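Elektroteile sortieren: Aus der Wühlkiste in die gelben Schalen

Wer schon einmal eine Schublade voller Kleinteile geerbt hat, kennt das Gefühl: Irgendwo da drin liegt genau der Stecker, den man braucht, und man findet vorher alles andere. Bei uns in der Werkstatt Tolen war es über den Winter wieder so weit. Drei Umzugskartons mit ausgebauten Platinen, Kabelresten, Magneten und Schaltern standen unter der Treppe, und in jeder Reparaturstunde wurde darin gekramt, bis alles noch ein bisschen verknoteter war als vorher.

Im August haben wir uns das endlich vorgenommen, und ich muss sagen: Es hat richtig Spaß gemacht! Das Prinzip ist herrlich schlicht. In der Mitte des Tisches steht eine Edelstahlschale, links und rechts davon die gelben Schalen aus Kunststoff. In die Mitte kommt immer nur eine kleine Handvoll Teile, und erst wenn die verteilt ist, wird nachgelegt. Das klingt pingelig, aber man glaubt gar nicht, wie viel ruhiger die Arbeit wird, wenn der Blick auf drei oder vier Dinge fällt und nicht auf dreihundert. Auf dem blanken Metall sieht man außerdem jedes Schräubchen sofort (mein persönlicher Lieblingsmoment: eine winzige Feder, die wir schon abgeschrieben hatten).

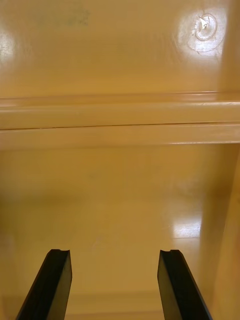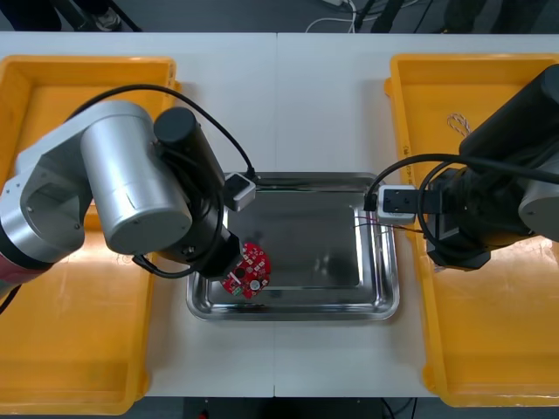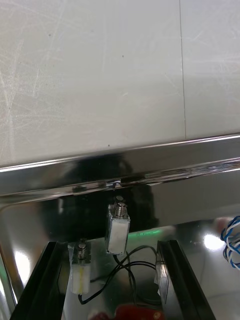
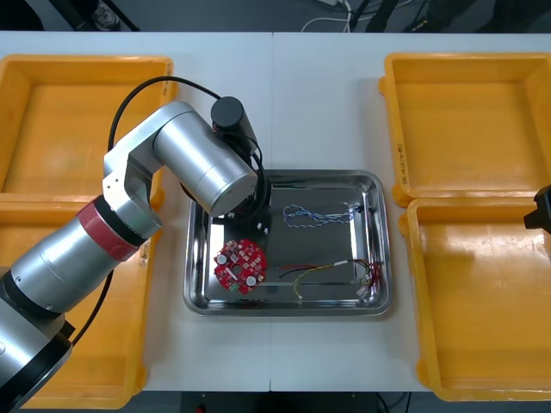 Runde rote Platinen, Kabel und kleine Hubmagnete aus der Sortierrunde

Was wohin gehört

Die Einteilung hat Jayson Tan vorgeschlagen, und nach zwei Anläufen sind wir dabei geblieben. Platinen liegen für sich, und zwar flach, damit sich die Bauteile nicht gegenseitig verbiegen. Kabel mit Stecker kommen zu Kabeln mit Stecker, lose Litzen ohne Stecker in eine andere Schale. Alles, was eine Spule hat, also Hubmagnete, Relais und dergleichen, bildet die dritte Gruppe. Die vierte ist für Schalter und Taster gedacht und füllt sich erstaunlich schnell.

Bei den Kabeln gab es die längsten Diskussionen. Nach Farbe sortieren sieht wunderschön aus, hilft beim Suchen aber kaum. Wir gehen jetzt nach dem Stecker und danach nach der Länge. Verdrillte Paare bleiben bitte verdrillt! Wer sie aufdröselt, macht sich viel Arbeit und hat am Ende zwei krumme Drähte. Auch mehradrige Bündel lassen wir zusammen, eine lockere Schlaufe reicht völlig, stramm gewickelt brechen die Adern gern direkt am Stecker.

Die Hubmagnete sind meine heimlichen Stars. Rechteckiger Metallbügel, Spule, ein kleiner Stößel, fertig, und trotzdem könnte ich damit einen ganzen Nachmittag verbringen. Bitte nicht am Stößel hochheben, sondern am Bügel fassen. Und vor dem Einlagern kurz mit dem Finger prüfen, ob sich der Stößel frei bewegt. Klemmt er, wandert das Teil in die Bastelkiste für die Jugendgruppe.

Der Stand der Dinge

Gezählt haben wir natürlich auch, sonst wäre es ja keine Inventur: 2.483 Teile stehen jetzt in der Liste, davon 447 Platinen. Fünf Lagerfächer im Regal Ustell sind damit belegt, zwei sind noch frei. Die Liste hängt ausgedruckt an der Regaltür, mit Bleistift daneben. Wer etwas entnimmt, streicht es bitte gleich durch, auch wenn es nur ein einzelnes Kabel ist.

Ein großer Dank geht an unsere Partnerwerkstatt in Provholm, die uns ihre Etikettenvorlage überlassen hat. Die Schrift ist groß genug, dass man sie auch ohne Lesebrille vom Tisch aus erkennt.

Offen ist noch der Karton mit der Aufschrift Sopacua. Darin stecken vor allem Netzteile und Lüfter, und für die haben wir bisher keine vernünftige Ordnung. Wer eine Idee hat oder selbst gern mitsortieren möchte, meldet sich einfach am Tresen oder schreibt den Namen auf den Zettel neben der Kaffeemaschine. Schraubendreher und Lupen sind vorhanden.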